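How much salt is too much if I mostly eat at home?

mapleandrye
July 31, 2020
3 comments · 23 shares

My blood pressure came back a little high in February and the nurse told me to cut back on salt. I cook most nights and I don't keep a salt shaker on the table, so I'm not sure what is left to cut. Breakfast is toast and eggs, lunch is usually canned soup or a sandwich, dinner is chicken or pasta. I started using the Skitholm app to log food, but the numbers jump all over the place. Do I need to track everything, or is there an easier way to start? I'm not on any medication.

gravelpath_runner
288 helpful

Start with the soup. I had the same lunch for years and never looked at the back of the can. Check the serving size too, because many cans hold two servings and most people eat the whole thing. After that, look at bread, deli meat, cheese and bottled sauces. Those add up faster than what you shake on at dinner.

You don't have to log forever. I wrote down the sodium for one normal week, found the three worst items and swapped those. For me it was soup, sliced ham and a pasta sauce. I make a pot of soup on Sundays now with no-salt-added tomatoes and freeze half of it. It tasted flat at first. Lemon juice and black pepper helped, and after a few weeks I stopped noticing.

Also, ask the nurse what daily number they want you to aim for. It depends on your health, and a stranger online can't tell you that.

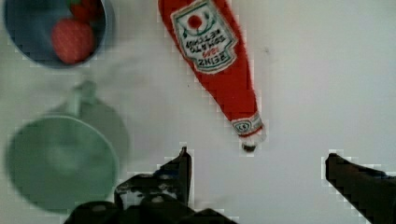
tidewater_lou
23 helpful

Agree on the labels. I'd add condiments — measure a tablespoon once so you know what it looks like, then go by eye. Fruit is a good snack if you are used to chips.

Skip the salt substitutes until you ask your doctor. Some are made with potassium and they aren't safe for everyone, especially with kidney trouble.

kbr_north
2 helpful

just drink more water and walk after dinner, worked for my dad

Share this page · 266 views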